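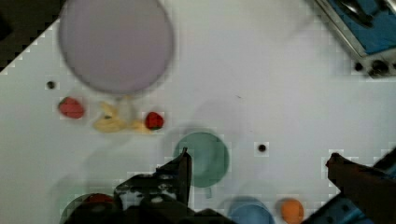
Seite drucken | Per E-Mail senden

4. Vorführung am Tag der offenen Tür

So, jetzt kommt der Teil, vor dem ich beim ersten Mal richtig Bammel hatte - der Greifarm vor Publikum! Ich schreibe einfach auf, wie ich es bei uns in der Filport-Halle mache. Wer es anders gewohnt ist, darf mir gern reinreden (Begoña Valcárcel tut das auch, und meistens hat sie recht).

4.1 Vor dem Einlass

1. Steuerung einschalten und das Profil »Kirico« laden. Beim Hochfahren erscheint kurz die Meldung 371, die könnt ihr wegdrücken.
2. Den weißen Tisch abwischen und die Spielküche verteilen: Teller, Schüsseln, Becher, Obst. Bitte nicht in Reih und Glied! Ein bisschen Durcheinander wie nach einem Kindergeburtstag ist genau richtig.
3. Den kleinen Ofen auf die rechte Seite stellen, Drehknöpfe nach vorn.
4. Absperrband im Abstand von 380 cm zur Tischkante spannen. Klingt übertrieben, aber die Leute rücken sowieso nach.
5. Not-Halt einmal drücken, entriegeln, quittieren. Jeden Morgen, auch wenn Baltasar Aguirre sagt, er hätte das gestern Abend schon gemacht.

ACHTUNG: Solange der Arm freigegeben ist, greift keiner über den Tisch. Auch nicht »nur schnell« wegen einer heruntergerollten Orange.

4.2 Der erste Durchgang

1. Die Ketchupflasche der Länge nach in das grüne Sieb legen, Deckel nach unten zur vorderen Tischkante.
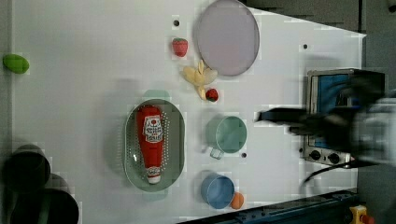
2. Tempo auf Stufe 4 stellen. Schneller geht natürlich, nur hört man dann vorne bloß noch »huch« und ich komme mit dem Erklären nicht hinterher.
3. Freigabe drücken und laut ansagen, dass es losgeht.
4. Erst mal eine Weile zuschauen lassen! Ich rede am Anfang immer zu viel, deshalb steht dieser Punkt extra da.
5. Zwischen zwei Durchgängen die Freigabe wegnehmen, dann erst die Sachen neu verteilen.

Hinweis: Die Erdbeeren sind verschieden groß. Fangt mit der größeren an, da sieht man auch von hinten, was gemeint ist.

4.3 Wenn es hakt

Bleibt der Arm mitten in der Bewegung stehen, Freigabe weg, Profil neu laden, weiter. Steht Fehler 13 im Display, bitte Candela Cantero holen und nichts verstellen - im August habe ich das selbst versucht und der Nachmittag war gelaufen.

Die Ersatzfinger von Driketti liegen im Schrank neben dem Eingang, zweites Fach. Den Schlüssel dazu hat Eusebio Prieto.

Seite drucken | Per E-Mail senden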